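협동로봇 안전수칙 만들기 프로젝트 보고서
작성: 핀레이 헵번, 해미시 에이트컨

1. 왜 하필 규칙인가

우리 조는 원래 로봇 동작을 개발하고 싶었다. 주제 추첨에서 마지막 순번을 뽑았고, 남은 주제가 '실습실 안전수칙 개정'이었다. 케스트홀름 실습실의 기존 수칙은 두 쪽짜리였는데 그중 한 쪽이 표지였다. 본문에는 "로봇 사용 시 주의할 것"이라고 적혀 있었다. 틀린 말은 아니다.

2. 따르기 작업을 고른 이유

수칙을 시험할 작업으로는 컵에 든 알갱이를 다른 컵으로 옮겨 붓는 동작을 골랐다. 위험해 보이지 않아서 다들 방심하기 좋은 작업이다. 해미시는 첫 주에 팔이 움직이는 중인데도 컵 위치를 고쳐 주겠다며 손을 뻗었고, 이 일은 본인의 동의를 얻어 여기에 적는다.

작업대에는 받는 컵 하나만 세워 두기로 했다. 노트북, 음료, 남의 과제물은 모두 치운다. 투명한 플라스틱 컵은 그리퍼로 잡고, 종이컵은 사람이 미리 놓은 뒤 물러난다. 붓는 동안에는 종이컵이 조금 비뚤어져 보여도 손대지 않는다. 마지막 항목을 지키기가 제일 어려웠다.
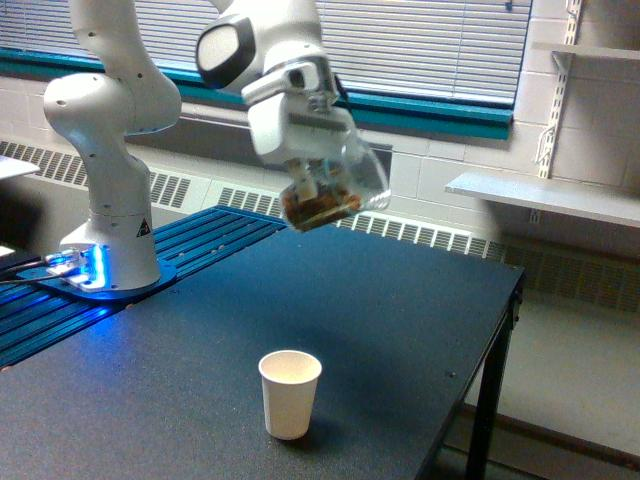

3. 개정 수칙(초안)

가. 팔이 움직이는 동안 작업대 위로 손을 넣지 않는다. 컵을 고치고 싶으면 먼저 정지시킨다.
나. 새 경로는 빈 컵으로, 저속에서 먼저 돌려 본다.
다. 비상정지 버튼 담당을 한 명 정한다. 담당자는 휴대전화를 보지 않는다.
라. 받침대의 경고 스티커를 가리거나 떼지 않는다. 노트북에 붙이면 멋있다는 의견은 기각한다.
마. 케이블은 작업대 반대쪽으로 빼고, 시작 전에 걸리는 곳이 없는지 확인한다.
바. 흘린 알갱이는 바로 쓸어 담는다. 먹지 않는다.

4. 시험 적용

수칙을 지키며 모두 613회를 부었다. 정지 버튼을 누른 것은 두 번인데, 한 번은 컵이 미끄러졌을 때였고 한 번은 핀레이가 재채기를 하다가 눌렀다. 둘 다 기록지에 '정상 작동'으로 올렸다.

5. 남은 문제

다 항목은 혼자 실습하는 사람에게 적용할 수가 없다. 단독 실습을 금지하자니 1월 마감 기간에 실습실이 난장판이 될 것 같고, 허용하자니 다 항목이 장식이 된다. 조교에게 문의했으나 "좋은 지적"이라는 답만 받았다. 저속 기준을 숫자로 정하는 일도 다음 조에 넘긴다.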